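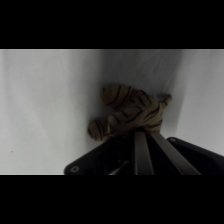
I bought the Loreteo mini tiger in June for my niece, who has gone through a serious big cat phase this year (last year was owls), and I ended up ordering a second one for my own desk. So that's where I'm coming from!

First off, it's small. I'd looked at the pictures on the store page and somehow still had a much bigger tiger in my head, so do check the measurements before you order. Once I got over that I liked the size a lot – it goes in a coat pocket, and it doesn't take over the bed the way her old Grallholm bear did.

The color is a soft tan, pretty muted, with black stripes that go every which way. If you want a bright orange cartoon tiger, get the Vogler one. My niece says real tigers aren't neat either, and she'd know. The stripes carry on down the legs too, which I appreciate, as cheaper ones tend to give up at the belly.

Stuffing is on the firm side. It doesn't sit up very well and mostly ends up lying on its side, so it's no good as a shelf toy unless you lean it against something. Hers has been through the wash once, on cold in a pillowcase, and came out a little fuzzier but fine. Mine hasn't needed one yet.

I paid $11 each and shipping took longer than I'd like, ordered on a Friday and nothing moved for over a week. Four stars from me, five from her. She wants the leopard next.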